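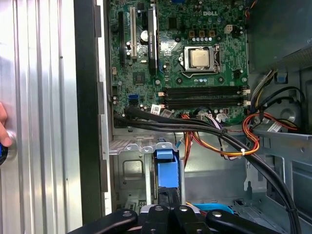
The Dell board with the side panel off: processor in its socket, four empty memory slots underneath.

If you have an old Dell desktop sitting under the stairs, you may well find there's life in it yet, and a quiet afternoon is all you need to get to know its insides. I put mine off from February until the summer, which was silly of me!

Shut the computer down, pull the mains lead out and hold the power button in for a moment. Lay the case on its side on a steady table (an old towel saves the varnish) and take off the side panel. Touch bare metal on the case before you touch anything else, and hold memory sticks by their edges.

Next, have a good look at the power supply and copy down what the label says before you go shopping. Please don't open the unit itself, whatever the forums tell you.
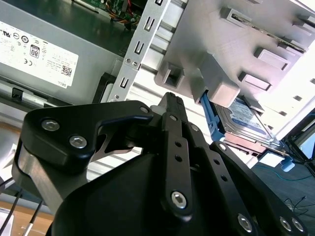 Power supply label, with the 80 and CE marks and DELL printed sideways.

Move any wires gently and remember which way they ran. Plastic parts want a safe spot of their own too, as I once trod on one and spent a whole evening looking for another.
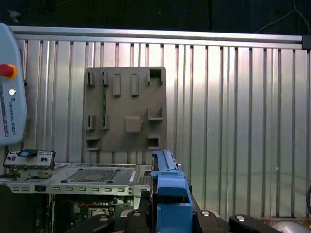 Moulded plastic tray, stood up against the ribbed panels.

When you come to put memory back, open the latches, line up the notch and press evenly until it clicks. Then refit the panel, plug in and have a cup of tea while it starts.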